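인쇄하기 | 이메일로 보내기

최종 수정: 2023-04-09

공동 학습공간의 조명 환경이 장시간 독서에 미치는 영향
환경디자인 전공 학생 프로젝트 결과보고서

1. 연구의 배경 및 목적

본 보고서는 Ilivbridge 기숙사 1층 공동 학습공간의 조명 환경을 조사하고, 이용 학생의 독서 지속 시간 및 주관적 피로도와의 관련성을 검토한 결과를 정리한 것이다. 해당 공간은 개관 당시 담화실로 계획되었으며, 이후 용도가 변경되는 과정에서 조명 설비는 별도로 교체되지 않았다. 천장 조명은 휴식에 적합한 낮은 밝기를 기준으로 배치되어 있어, 야간에 교재를 읽는 이용자로부터 불편이 지속적으로 제기되어 왔다.

연구의 목적은 두 가지이다. 첫째, 좌석 위치에 따른 책상면 조도의 편차를 파악한다. 둘째, 개별 탁상 조명의 사용이 독서 환경에 미치는 효과를 확인하여 차기 개선 사업의 기초 자료로 제공한다.

2. 선행 검토

실내 학습공간의 조명은 일반적으로 전반 조명과 국부 조명으로 구분된다. 전반 조명은 공간 전체의 밝기를 고르게 유지하는 역할을 하며, 국부 조명은 작업면에 필요한 밝기를 보충한다. 두 조명의 밝기 차이가 지나치게 클 경우 시선이 책과 주변을 오갈 때마다 눈의 순응이 반복되어 피로가 가중될 수 있다.

책상면의 색과 마감 또한 검토 대상에 포함하였다. 짙은 색의 목재 상판은 빛의 반사를 줄이는 반면, 흰 지면과의 명암 대비를 크게 만든다. 광택이 있는 마감은 광원의 위치에 따라 반사 눈부심을 유발할 수 있으므로, 상판의 재질과 등기구의 높이를 함께 고려할 필요가 있다.

3. 조사 대상 및 방법

3.1 조사 대상

조사 대상 공간은 Palthorpe동과 Monder동을 잇는 연결부에 위치하며, 좌석은 모두 46석이다. 창가 열, 중앙 열, 벽면 열의 세 구역으로 나누어 조사를 진행하였다. 창가 열은 주간 채광의 영향을 크게 받으므로 주간과 야간의 측정값을 분리하여 기록하였다.

3.2 조도 측정

측정은 책상면 중앙과 좌우 양 끝에서 실시하였고, 측정자의 그림자가 수광부에 닿지 않도록 한 걸음 물러선 위치에서 값을 읽었다. 탁상 조명은 켠 상태와 끈 상태를 각각 측정하였다. 등기구를 책의 왼쪽에 두는 조건과 오른쪽에 두는 조건도 구분하였다. 오른손으로 필기하는 이용자의 경우 등기구가 오른쪽에 있으면 손의 그림자가 지면에 생기기 때문이다.
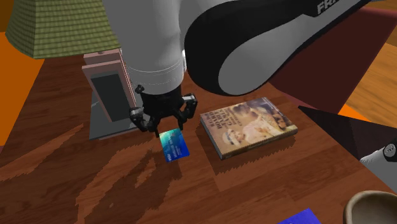 3.3 설문 조사

설문지는 217부를 회수하였으며, 문항 응답이 불완전한 29부를 제외한 나머지를 분석에 사용하였다. 설문은 이용 시간대, 평균 독서 시간, 선호 좌석, 눈의 피로감, 탁상 조명 사용 여부로 구성하였다. 피로감은 5점 척도로 응답하도록 하였고, 자유 기술란을 별도로 두었다. 응답자의 학년과 전공은 수집하지 않았다.

4. 조사 결과

4.1 좌석 위치별 조도

야간 측정에서 가장 높은 책상면 조도는 중앙 열에서 탁상 조명을 켠 조건의 767럭스였다. 탁상 조명을 끈 조건에서는 벽면 열의 조도가 세 구역 중 가장 낮았으며, 천장 등기구와의 거리가 먼 좌석일수록 이러한 경향이 뚜렷하였다. 창가 열은 주간에는 양호하였으나 일몰 이후에는 중앙 열보다 낮은 값을 나타냈다.

같은 책상 안에서도 편차가 확인되었다. 탁상 조명에 가까운 쪽과 먼 쪽의 차이가 커서, 펼친 책의 양쪽 면이 서로 다른 밝기로 보이는 좌석이 있었다. 긴 책상을 여러 명이 함께 사용하는 경우에는 인접 좌석의 등기구가 만드는 그림자도 영향을 주었다. 판형이 큰 양장본을 펼치면 지면의 일부가 그늘에 놓이기 쉬우며, 이용자는 책을 돌려 놓거나 몸을 기울이는 방식으로 대응하는 것으로 조사되었다. 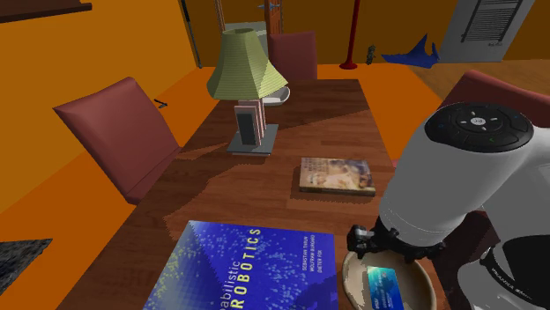 그림자에 대한 불편은 설문의 자유 기술란에서도 반복하여 언급되었다. 특히 등기구의 갓이 고정되어 각도를 조절할 수 없다는 의견과, 책상 위에 놓을 수 있는 위치가 전원 콘센트에 의해 제한된다는 의견이 많았다.

4.2 피로도 및 이용 행태

탁상 조명을 사용하는 응답자는 사용하지 않는 응답자에 비해 눈의 피로감을 낮게 평가하였다. 다만 주변 조명이 어두운 벽면 열에서는 탁상 조명을 사용하더라도 피로감이 높게 나타났다. 이는 국부 조명만으로는 부족한 전반 조명을 대체하기 어렵다는 선행 검토의 내용과 일치한다.

좌석 선호는 조도만으로 설명되지 않았다. 벽면 열은 조도가 낮음에도 시험 기간에 이용률이 높았으며, 응답자는 그 이유로 통행이 적고 등받이가 편안한 의자가 배치되어 있다는 점을 들었다.

5. 개선 제안

가. 벽면 열 상부에 간접 조명을 추가하여 전반 조도를 보완한다.
나. 탁상 조명은 갓의 각도와 높이를 조절할 수 있는 제품으로 순차 교체한다.
다. 콘센트를 책상 양측에 설치하여 이용자가 등기구 위치를 선택할 수 있도록 한다.
라. 상판을 보수할 때에는 무광 마감을 적용한다.

상기 제안 중 나항은 별도의 공사 없이 시행할 수 있으므로 우선 추진이 가능할 것으로 판단된다. 다항은 전기 설비 점검과 병행하여야 하며, Vakulenko관의 배선 정비 일정과 연계하는 방안을 검토할 수 있다.

6. 연구의 한계

본 조사는 한 학기 중 제한된 기간에 실시되어 계절에 따른 채광의 변화를 반영하지 못하였다. 피로도는 응답자의 주관적 평가에 의존하였으며, 화면을 이용한 학습과 종이책 독서를 구분하여 분석하지 못한 점도 한계로 남는다. 5월에 예정된 후속 조사에서는 두 학습 형태를 구분하고, 동일 좌석에서 시간대별 측정을 반복할 계획이다.

문의: Ilivbridge 학생 프로젝트 지원실 | 저작권 © Ilivbridge. 무단 전재를 금합니다. | 맨 위로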